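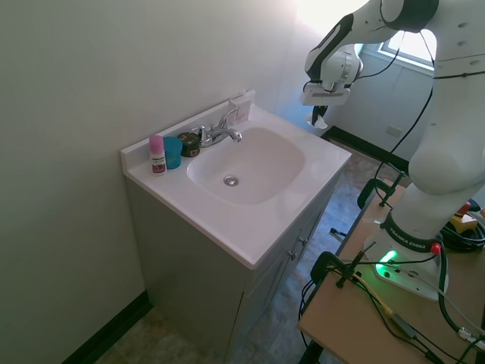
Tratska 3 is sold as a perception and grasp-planning layer you drop in between your cameras and whatever arm controller you already run. Sallska charges $800 a seat for it, per year, and the sales page leans hard on the word "unstructured." I've heard that word a lot. So I skipped the bin-of-parts demo and tried it in our bathroom mock-up at Virkcombe, on a Franka beside a white vanity, with a chrome faucet, a teal cup, a dark jar and a pink-capped bottle along the back of the counter. White counter, white backsplash, shiny metal, strong window light. If a segmenter is going to fall apart, it'll be there.

It fell apart less than I expected. The cup and the jar were segmented cleanly on every run, and the bottle most of the time. The faucet is another matter. Tratska fills holes in the depth map by default, and on chrome it fills them with nonsense, so the collision mesh grew a lump beside the spout and the planner kept swinging wide of it. You can turn the fill off, but the setting is in a config file and the manual gets its name wrong.

The basin bothered me more. The planner wants a support plane, and it will happily run that plane straight across a molded sink as if the bowl weren't there. I lost most of an afternoon to this before I found the "multi-surface" switch. With it on, planning time went from under a second to almost 4 seconds, and we still got place poses hanging half over the rim. 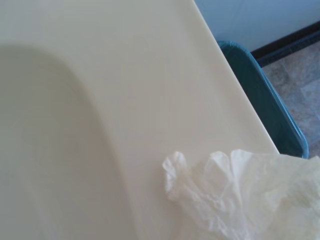

Sallska's answer for low-contrast stuff is the wrist refinement pass, where the hand camera takes a second look before the grasp is committed. I tried it on crumpled tissue against the pale counter. Out of 5 attempts it gave me a usable mask on 3. The other two merged the tissue with the counter edge and reported high confidence anyway. I could live with the misses. The confidence score is harder to forgive when the whole retry logic hangs off it.

Tooling is decent. The replay viewer lets you scrub through a run and see the mask, the mesh and the plan together, and I'd pay for that part alone. Calibration was painless. Logs are huge.

Compared to Koubek, which we ran before this, Tratska is easier to install and worse at telling you when it doesn't know. Koubek stopped too often, and we complained about that for a year. I'm less sure now that we were right.

I'd take the trial, switch off hole filling, and test with your own ugliest surface before signing anything. We're not renewing until the confidence scores mean something.

Reviewed on version 3, 7/20/24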